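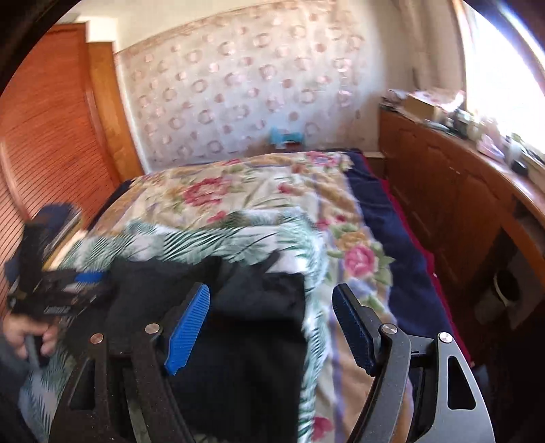 ## Hand-held grippers on the home care routes: comment thread

**Shojaei Home Services, Staff Forum > Work Practices > Thread 1825**

Opened Sunday, October 20, 2024. Open to all route, laundry and office staff.

---

**WorkPractices_Office** (moderator)

Staff on the Skorkton routes have been using the hand-held gripper for clothing and bedding tasks since August. The recordings are supplied to Nivham, which is developing the folding and sorting equipment planned for our central laundry. The office is now preparing the written terms for the next period of this work and invites comment before they are issued.

The draft terms are as follows.

1. Participation is by agreement. A route worker may decline without giving a reason.
2. Time spent recording is paid at 100 percent of the normal route rate, including setup and the transfer of files at the end of the shift.
3. The client must have signed the household consent form before any recording takes place.
4. A target of 100 completed garments per worker per period will apply.
5. Recording visits are entered in Flitusport as a separate visit type.

Comments should address the terms. Complaints about a particular household or coworker should go to the office in writing and will be removed from this thread.

---

**route_east_senior**

I support items 1, 2 and 3. I do not support item 4.

A target for garments is a target for speed, whatever it is called. In an ordinary visit I pick up a shirt from the bed, fold it and put it away. With the gripper, the same shirt takes several times as long, because the fingers must come down on either side of the cloth and close on a part that will hold. Dark clothing is the worst. A black garment lying in a heap on the bed shows very little of where the sleeve ends and the body begins, and the worker has to find the edge before the jaws are brought down.

If a worker is behind on the target in the last week, that worker will choose towels. Nivham will then receive a great many towels.

---

**laundry_floor_2nd_shift**

The previous post raises a matter that concerns the laundry as well. The equipment will be placed on our floor. If the recordings are mostly towels, the equipment will be good at towels, and we will be left with fitted sheets and everything with buttons. I would ask that the office state in the terms which items are wanted, and in what proportion.

I would also ask for a plain answer to a question that has been put at two staff meetings. When the folding equipment is installed, how many positions on second shift will remain?

---

**WorkPractices_Office** (moderator)

The staffing plan for the laundry is not part of these terms and has not been completed. The office commits to publishing it on this forum before any installation date is agreed with Nivham. The point regarding the mix of items is noted and will be raised with them.

---

**route_north_pm**

I take a different view of the target. I have worked on the recordings since they began, and I found that without a number the visits had no end. One client had a full wardrobe and was pleased to have everything taken out of it, and I was there well past my scheduled time. A number tells the worker when to stop. I would rather have a number that I consider a little high than none.

I agree that it should not count against anyone in a review. If the office would put that sentence in the terms, my objection to the objection would be satisfied.

---

**route_east_senior**

A time limit would also tell the worker when to stop. It would do so without rewarding towels.

---

**route_north_pm**

A time limit would be acceptable to me if Flitusport enforced it. At present the schedule shows the next visit beginning at the minute the recording visit ends, with no travel between them.

---

**scheduling_desk**

That is correct, and it is an error in how the visit type was set up. Recording visits were copied from the office meeting type, which carries no travel time. The scheduling desk can correct this without waiting for the new terms. Please allow until the end of the week. Visits already published will need to be moved by hand, and staff who are affected will be called before anything is changed.

---

**route_south_am**

I wish to comment on the condition of the rooms.

Our training for ordinary visits says to clear the bed, make it, and then work on top of it. The instruction for recordings says to leave the bed as it is found. In practice this means that garments are handled on top of whatever is there. The picture at the head of this thread is a fair illustration: a black garment on a white cloth with green leaves, and under that a bedspread covered in roses. Any person can tell the three apart. I am told that this is the kind of material Nivham needs, and I accept it, but clients do not always understand why a worker who is paid to tidy a room is leaving it untidy for part of the visit. Two of mine have asked whether I was unwell.

The consent form should explain this in ordinary words. It currently speaks of "unstructured domestic surfaces." My clients are in their eighties.

---

**client_relations**

The form will be rewritten. The following wording is proposed for the opening paragraph, and corrections are welcome:

"During part of this visit, your care worker will use a hand tool with two fingers to pick up and fold clothing. A camera on the tool records the work. Your bed and furniture will be left as they are until the recording is finished. Your room will then be put in order as usual. You may ask the worker to stop at any time, and your regular care will not change."

---

**route_south_am**

That is a considerable improvement. Please add that the client may ask for particular items to be left out. Several people do not mind their blankets being recorded and mind a great deal about their underclothes. I would also like a line on photographs and papers. The tops of dressers hold prescriptions, letters from the bank and pictures of grandchildren, and it is awkward to turn them over without permission.

---

**laundry_floor_2nd_shift**

Are the recordings checked for papers before they leave the company?

---

**WorkPractices_Office** (moderator)

Yes. They are reviewed in the office, and any recording in which a document can be read is deleted. Review currently falls behind when many files arrive on the same day. The request to add a line on papers and photographs is accepted.

---

**occupational_health_rep**

Several workers have reported soreness at the base of the thumb and in the forearm after longer sessions. The tool is held out over the bed with the arm extended, and the other hand is often occupied as well. Low beds require the worker to stoop for the entire session. In a small bedroom with a dresser along one side, there may be only one place to stand, so the worker cannot change sides to rest the arm.

I recommend the following for inclusion in the terms:

- A break from the tool after each group of garments, with the length to be agreed with staff
- No recording visits on consecutive shifts for the same worker
- The right to end a session early for discomfort, with the full visit paid
- Replacement of worn finger pads on request, as workers squeeze harder when the pads begin to slip

The second point conflicts with any fixed target, and I would ask the office to settle that conflict before the terms are issued.

---

**route_west_relief**

I am a relief worker and would lose income under the second point. Recording visits are the only regular hours I have had this season. I have had no soreness. I ask that the rule be a limit per week, so that those of us without a fixed route may take the visits when they are offered.

---

**occupational_health_rep**

A weekly limit was considered. The difficulty is that the strain comes from sessions close together, and a weekly limit would permit the whole amount to be done in two days. I recognize the effect on relief staff. Would a minimum gap of one day, with first refusal given to relief workers, be workable?

---

**route_west_relief**

It would be better than the first version. I would still prefer to decide for myself.

---

**route_east_senior**

I would add one matter that is not in the draft. Those of us doing this work are teaching a skill. Some of us have folded clothes in other people's bedrooms for most of our working lives, and we know how to keep a knit from stretching and which way to turn a cardigan. Once that has been recorded, the company and Nivham both hold something they did not hold before. Pay at the ordinary route rate treats it as an ordinary visit. I ask that the office consider a supplement for it.

---

**route_north_pm**

On this point I agree with route_east_senior without reservation.

---

**WorkPractices_Office** (moderator)

The office has recorded the following changes to the draft. Item 2 will be discussed further with regard to a supplement, and no undertaking is given at this time. Item 3 will refer to the rewritten form, with the additions on excluded items, papers and photographs. Item 4 is withdrawn pending a proposal that combines a time limit with a list of wanted items. Item 5 will include travel time. The health recommendations will be added as item 6, with the spacing of sessions left open.

The request for the laundry staffing plan is carried forward. The thread remains open.

---

**laundry_floor_2nd_shift**

Please attach a date to the staffing plan when item 4 is reissued. Second shift will hold its comments on the list of wanted items until then.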